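Tureck Soft Goods: Care and Storage FAQ

Answers cover the soft, rubbery items in the Bodmont and Litisano lines.
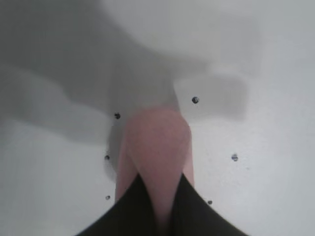
How do I clean a soft piece?
Use lukewarm water and a drop of plain dish soap. Rinse, then pat with a lint-free cloth. Do not use alcohol, acetone or scouring powder.

Can it go in the dishwasher?
Bodmont pieces can, top rack only. Litisano pieces must be washed by hand.

Why does the surface feel tacky?
Usually soap residue. Rinse again and let the piece air dry for 2 hours. If it is still tacky, the surface may have been in contact with a solvent and the piece should be replaced.

Which surface should I store it on?
Smooth, pale and unprinted. Newspaper, dyed felt and printed cardboard can transfer color, and transferred color does not wash out.

Can pieces touch each other in storage?
Same line, yes. Keep Bodmont and Litisano apart.

What is the storage temperature limit?
99 °F. Keep out of direct sun.

Is a fold or crease a defect?
No, unless the material has split. Most folds relax once the piece is left unloaded.

Do you sell single replacements?
Yes. Order part 193 for Bodmont and part 29 for Litisano. Kuruc handles shipping for both.

Can I return an opened pack?
Only if the inner bag is still sealed.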